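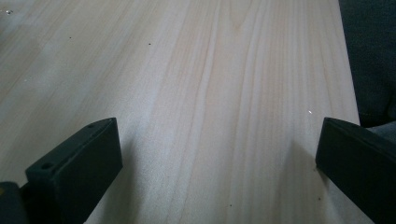
Nandini Shetty

Unness Hand-Held Gripper, Model 41
Product notes and specifications
Page revised 15 Jul 2023

The Unness 41 is a hand-held parallel gripper with an integrated camera, intended for recording manipulation tasks without a robot arm. The operator carries the tool, works the fingers with a trigger, and the camera and jaw encoder log to the same clock. The same finger set fits the Unness arm-mounted head, so a recorded grasp can be replayed with matching contact geometry.

Fingers

The standard fingers are rectangular blocks in dark green-black with a matte surface. The top face of each is flat and angled. Flat inner faces suit boxes, blocks, cartons and most handled kitchenware. They are a poor choice for thin sheet lying flat on a bench. For that work, order the Illby thin-edge set, which has a ground steel lip and uses the same mounting pattern.

Fingers are replaced as a pair. Mixing a worn finger with a new one shifts the closing centre and the jaw encoder will need to be zeroed again. Fasteners are supplied with each pair. Tighten by hand with the short key in the kit; power drivers will strip the inserts.

Jaw and trigger

Maximum opening is 100 mm, measured between the inner faces. The trigger is direct-linked, with no motor, and returns to fully open when released. Closing force depends on the operator. There is a mechanical stop at the closed position, and earlier units (shipped before May) can be retrofitted with the softer stop at no charge other than freight.

Camera

The camera sits behind the jaw and looks forward over both fingers. With the jaw fully open the fingertips remain in view at the lower left and lower right, and the work surface takes up most of the rest. This is the intended alignment. If either fingertip is missing from the view at full opening, the camera bracket has moved and should be reset against the locating pin before any further recording.

Exposure is fixed by default. Pale timber tops under side lighting can wash out on the side nearest the source, and grain detail goes with it. On such surfaces we recommend lowering the exposure one step, or moving the light. Auto exposure can be enabled in the Devadiga recorder software but will hunt when a dark sleeve or apron enters the edge of the view.

Work surface

No special surface is required. Matte finishes are preferred over gloss. Bare or oiled timber, laminate and rubber matting have all been used by customers without trouble. Visible grain helps the position tracker, which needs texture to hold its estimate — a plain white melamine bench is the most common cause of drift reports to our service desk. Ordinary dust and small specks do not affect tracking. Dust on the lens does, and the lens cloth in the kit should be used at the start of each session.

Specifications

Jaw opening: 100 mm
Mass without cable: 600 g
Cable: detachable, locking connector
Finger mounting: Unness two-screw pattern
Recording: continuous or trigger-started
Handedness: either

In the kit

Gripper with standard fingers fitted
Spare finger pair with fasteners
Short hex key
Locking cable
Lens cloth
Calibration card
Stodden hard case

Care

Wipe the fingers with a damp cloth. Do not use acetone or brake cleaner. Check the finger fasteners after every 20 hours of recording and inspect the inner faces for rounding at the tip. Store the tool in its case with the jaw open; leaving it strapped closed will fatigue the return spring.

Ordering and service

Units ship assembled and calibrated. Spare fingers, the Illby set and cables are stocked separately and can be added to any order. Bench calibration and spring replacement are carried out at our own workshop. Return the tool in the Stodden case with the calibration card enclosed, and quote the serial number from the underside of the handle. Technical enquiries should be addressed to Ettore Galli, service desk.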